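Skuson Home & Classroom
Home > Tables and Work Surfaces > Covers

Dekby Clear Table Cover, 5 mm Acrylic
Item no. 464

A rigid, see-through cover for wooden tables that get daily use. The Dekby lies flat on the tabletop and takes the scratches, crayon marks and spilled juice that would otherwise end up in the wood. It is used on play tables, craft tables, sorting tables and kitchen side tables. 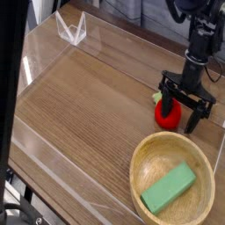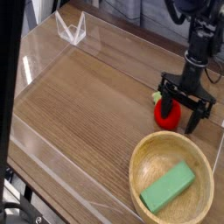
Clear acrylic over a wood-grain tabletop, with a soft red toy and a bowl.

Overview

The Dekby is a single sheet of clear cast acrylic. It does not roll, fold or curl at the corners the way vinyl covers do, and it has no printed pattern. The grain and color of the table show through. The edges are beveled on the upper side, so sleeves and small hands slide over them easily.

Most customers order the cover slightly smaller than the table and leave a narrow band of wood uncovered all the way around. The cover then sits safely inside the table edge and is less likely to be bumped when someone walks past or pulls in a chair. If you want it to reach the edge, order it to the exact size of the tabletop and use the corner dots that come in the box.

The surface is smooth and glossy. Light objects such as plush toys, foam blocks and small bowls slide on it more easily than on bare wood. For activities where things need to stay put, see the Poojary grip pads under Accessories.

Specifications

Material: cast acrylic, clear, gloss on both sides
Thickness: 5 mm
Standard depth: 700 mm
Length: cut to order
Edges: beveled on the upper side, sanded underneath
Corners: square or rounded, chosen at checkout
In the box: cover, sheet of clear corner dots, cleaning cloth, care card
Not included: table, bowls, toys

Choosing a size

Measure the tabletop in both directions, at the middle and at both ends. Older tables are often a little wider at one end. Use the smallest measurement.

For an inset cover, take the same amount off each side. A finger's width is enough on a small table. Larger tables look better with a bit more wood showing.

If the table has a raised lip, measure inside the lip and leave a small gap. Acrylic expands slightly in a warm room, and a cover that is wedged in tightly may bow upward in the middle.

Round and oval covers are not part of this item. Send us a paper template and we will quote separately. Gayan Matubbar in our cutting shop handles these and will call if anything on the template is unclear.

Placing the cover

1. Clean the table with a barely damp cloth and let it dry completely. Water trapped under the cover can leave marks on the wood.
2. Peel the film off the underside only. Leave the top film on for now.
3. Lower one long edge onto the table, then let the rest down slowly. Two people are needed for the longer sizes.
4. Adjust the position until the band of wood is even.
5. If you are using corner dots, lift each corner, press a dot to the underside and set the corner down again.
6. Peel off the top film.

Small cloudy patches may appear where the acrylic touches the wood more closely. They are air and contact marks. Lifting the cover and setting it down again usually clears them.

New or newly oiled tables should cure before they are covered. Follow the time given by the maker of the oil or varnish.

Reflections

Clear gloss acrylic reflects windows and ceiling lights. Under a bright lamp you will see a white streak or patch on the surface, and the edges will catch the light as thin lines. Some people like this and some do not. Moving the lamp to one side helps, as does a shade or a frosted bulb. A matte version, the Rusitz, is available in the same thickness. It cuts the glare but softens the look of the grain.

Cleaning

Wipe with lukewarm water, a drop of dish soap and a soft cloth. Dry with the cloth supplied.

Do not use glass cleaner with ammonia, alcohol wipes, acetone, scouring powder or the green side of a sponge. These cloud the surface or cause fine cracks, and the damage can't be polished out.

Crumbs and sand should be brushed off before wiping - most fine scratches come from dragging grit around under a cloth. Dried paint can be softened with a wet towel left on it for a few minutes. Sticker residue comes off with cooking oil, followed by soap and water.

Lift the cover once a month and wipe underneath. If anything has run under the edge, do it the same day.

Hot items

The Dekby is not a trivet. Cups of tea and warm plates are fine. Pots, baking trays, irons and glue guns need a heat mat under them.

Use at play tables

The cover works well under sorting games, play food, blocks and bowls. Soft toys leave no marks on it. Wooden bowls and wooden blocks are fine too, as long as the undersides are smooth. Check a bowl by running a fingertip around the base; a rough foot can be sanded lightly.

The sheet is heavy enough that a small child will not shift it by leaning on it, but it should never be stood on edge against a wall in a playroom. Store it flat when it is off the table.

Accessories

Poojary grip pads - thin clear pads that go between an object and the cover. They peel off and can be washed.
Corner dots, spare sheet - same as supplied in the box.
Acrylic polish - for light surface scratches only.
Storage sleeve - padded, closes on the long side.

Questions from customers

Can I cut it down myself?
You can, with a fine-tooth blade and the film left on, but the cut side will lose its bevel and the warranty ends. We recut covers for a fee if you send them back.

Will it turn yellow?
Not in normal indoor use. We do not recommend it for patios.

Can I write on it?
Dry-erase markers wipe off if you clean them the same day. Red and green take more rubbing. Permanent marker should be kept away.

Does the wood under the cover stay a different color from the band around it?
It can. Wood changes color with daylight, and clear acrylic lets most of it through, but the uncovered band also gets handled and wiped more. Tables near a south window show it the most. Take the cover off now and then if this matters to you.

Can I put tape on it?
Painter's tape is fine for a day or two. Packing tape leaves glue behind.

Customer comments

"Bought for the art table. The first one arrived with a chipped corner and was replaced without any fuss. The second has been on the table since May and looks good apart from a few hairline scratches near the front." - Mitali M.

"Shows fingerprints. Otherwise does what it says. I would order the rounded corners next time." - Kwesi A.

"Measured wrong and had to have it recut. My own fault, but the instructions on the site could say to measure at both ends." - Jamila J.

Reply from Skuson: Thank you, we have added this to the sizing section.

Delivery and returns

Covers are cut after you order and ship flat between boards. Check the corners before you sign for the package and note any damage on the slip. Cut-to-order sizes can't be returned unless they are faulty or the size is wrong by our measurement. Accessories can be returned unopened.

Warranty: 18 months against cracking and edge faults in indoor use. Scratches are not covered.

Questions about sizes or bulk orders for schools: ask for Sunita Delacroix at the order desk.

Page updated Jun 4, 2025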